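November 17, 2023
By the Pitwood equipment desk

We spent a trial month with Tarnano, the home simulation package from Breathnach, to settle one question: could it take a line out of our hardware budget? Our plan for March had us buying 4 mobile bases for indoor navigation work. The sales pitch says you can buy fewer if you do the early testing in rendered houses. I've heard that pitch before, and I went in doubtful.

The license is $3,000 a year per seat. For that you get a library of 376 rooms, a scene editor and a set of scripts for running batches overnight. Setup took most of an afternoon. The manual skips the part where you match the camera height to your own base, and we lost two days of runs to a wrong setting before anyone noticed. Support at Breathnach did answer, politely and slowly.

The rooms are fine for what they are. Walls, floors and doorways have sensible proportions, and a planner has enough to work with. Look closely and things go soft.
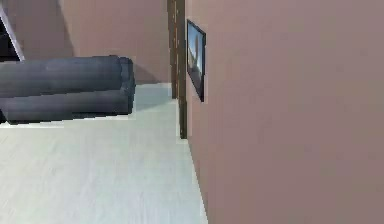 A Tarnano living room, with the doorway past the end of the sofa.

The sofa is a good case. It has the right general shape for an obstacle, but the upholstery is smeared, and the picture on the wall is so blurry I can't say what it shows. If your work depends on a robot recognizing things, I would not trust results from views like this one. The floor bothers me more. Ours has rugs, cords and shoes on it. That one is bare, and adding clutter in the editor is slow work, one object at a time.

Lighting is another weak spot. It's even and mild here, and our test house in Gultport gets hard afternoon sun through the back windows. I found no quick way to copy that.

As for the money – we ran around 16 layouts through it and caught two planner bugs we would otherwise have found on a real base. That's worth something. It did not convince me to cut the order in half, as the brochure suggests. We dropped one base and kept three. Add in staff hours for building scenes and the first-year saving looks thin.

Get one seat, not a team pack, and ask for the trial in writing. I'd hold off on renewing until the editor improves.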